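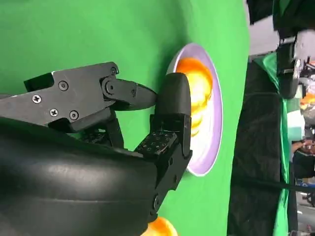
The wrist camera's opinion of a plate.

Jun 26, 2021

I have been putting fruit on plates for money since April. My mother tells people I work in robotics, and I let her.

The job is gathering demonstrations. One of us drives the arm through a task, the computer records what the cameras saw and what the joints did, and later a learning system is fed the lot in the hope it will catch on. A run that goes well is called an episode. A run that goes badly is also called an episode, but with a sigh, and it gets a different tag.

The target for each task is 30 good ones per layout. I thought that sounded like a morning. Then I met the layouts. You shift the plate a hand's width, that's a new layout. Turn the plate, new layout. Swap who's driving and Maj-Britt Nyberg, who wrote the protocol and defends it like a border, will want to know whether you've started a fresh batch. (I had not. I have now.)

You'd be surprised how much personality leaks into the data. Frøydis drives as if the plate owes her money. Straight in, close, up, done. I hover. I get the fingers nearly there and then have a small think about it, and all of that thinking is recorded at full rate and handed to the model as a lesson. We trained a first version in the autumn-coloured gloom of a very long week, mostly on my episodes, and it hovered. It would travel over to the plate with great confidence and then just hang there, reconsidering its life. Frøydis laughed until she had to go and stand in the hallway.

So now we mix drivers, and I've been told to commit.

The wrist view took some getting used to as well. Ours comes out sideways, with the table running up the picture like a green wall, and for the first 2 weeks I reviewed footage with my head on my shoulder. I asked if we could rotate it. Firouzeh Rashti said the model doesn't care which way is up. I said that I did. She said I wasn't the one being trained, which I think was meant kindly.

Reviewing is the part I'd warn you about. You watch every episode back and mark the moment of contact, the moment of lift and the moment of letting go. A finger covers half of what you want to see, as fingers do, so you scrub back and forth, frame by frame, deciding whether that's touching or only very near. I've done 6 hours of this at a stretch. I then went home and watched my partner pick up a mug and thought, contact, lift.

Things I've learned, for anyone starting out: label as you go. Throw out the runs where you sneezed. Don't re-record a slightly clumsy pick if it worked, the model needs to see a bit of clumsy or it panics when things aren't perfect. And write down the layout before you move the plate, not after, because after is a guess with your initials on it.

Next up is cups. Maj-Britt has drawn 8 layouts for them already, in coloured pencil.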